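Handheld gripper demos for folding laundry – how many before it learns anything?
Posted in Home Robotics > Data Collection
January, 9:40 pm
by Rurach

Hi everyone! I've been lurking here all winter and finally have something to ask. I'm gathering demonstrations with a handheld gripper so I can train a small policy for putting away laundry. Socks first, then towels, then maybe shirts if I'm still speaking to my laundry by then. I've got 60 good episodes so far, all done on a bed, and I'm having way more fun than I expected.

My trouble is the grasp itself. I come down over the sock with the fingers open, close, lift, fold one end over the other, let go. On playback the approach looks great, but the policy I trained last night closes too high and pinches air over and over. It does this most with dark socks. With a white sock on the same bedspread it gets hold of the fabric far more often. 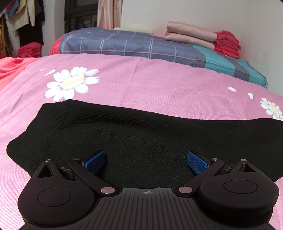

I've been trying to keep my speed steady and not fuss over the sock once I've let go. Each episode starts with the gripper held up high and ends the same way. I record in the bedroom because that's where the laundry ends up, so there are usually folded towels and a quilt near the work, and I haven't been clearing them off.

So, two things I'd love to hear about. Do I need a lot more episodes, or different ones? And should I be working on a plain sheet first and adding the busy stuff later? I can record in the evenings, and my wrist is good for 23 or so short ones before I get sloppy – sorry, exactly 23, I checked the folders!

Thanks in advance. This forum is a gold mine.

Sketley
January, 10:25 pm

Welcome! Socks are a great place to start and I'm glad someone else is doing them.

Different ones first, then more. Sixty episodes of nearly the same motion will teach it the path through the air very nicely and tell it very little about when to stop going down. Look at the last second before you close. If you always close after the same amount of time, the policy can learn the timing and ignore the cloth. I had exactly this with dish towels.

What fixed it for me:

Vary the starting height. Start some episodes low and some really high, so the trip down takes a different amount of time.

Touch the bed. Let the finger pads press into the bedding a little before you close. Hovering feels careful, but cloth is thin and the policy will copy the hover.

Record recoveries. Miss on purpose, open up, go down farther, get it. I'd make one in every five episodes a recovery. Don't put the bad first try in as a clean demo, though – label it, or trim it so the episode begins just after the miss.

Turn the sock. Heel left, heel right, toe toward you, bunched up, half inside out. People lay things out neatly when they're recording, and real laundry doesn't come that way.

As for dark socks, a black knit shows very little shading, so it's hard to judge height from it. Turn on another lamp, off to the side. If your camera lets you lock exposure, lock it a little brighter than looks nice. You want to see the ribs in the knit when you play it back.

I would keep the patterned bedspread! Just don't use only that one. Swap in a plain sheet for a third of your episodes, and move the towels around between batches so they don't become a landmark. My towel set is at 2,225 episodes now and the biggest jump came from changing the background, way back when it was still small.

Please post your next results, I really want to know how the dark ones go.

Segers
January, 11:10 pm

just get more data. 60 is nothing

also check your gripper width calibration, mine drifted and everything closed early

Rurach
January, 11:32 pm

Wow, thank you both! Sketley, I just went back through a dozen episodes and you're right, my closing time is almost the same in every one of them. I've been counting in my head without noticing. Tomorrow I'll do a batch with mixed heights and a lamp on the dresser, and I'll start labeling recoveries.

Segers, I'll run the width calibration before I record anything. I last did it when I put the finger pads on, so it could well be off.

One more if anybody's still up: do you keep the old episodes in the training mix or drop them once the new ones come in?

Sketley
January, 11:41 pm

Keep them, but train once with and once without and compare. It's 2 runs and you'll learn something from both.

Recent in Data Collection
Best lamp placement for dark fabric
Trimming episodes: where do you cut?
Ovilside finger pads peeling at the corners
Towels, pillowcases, or socks for a first project?
Sharing a small folding set, feedback welcome
Width calibration drifts after a long session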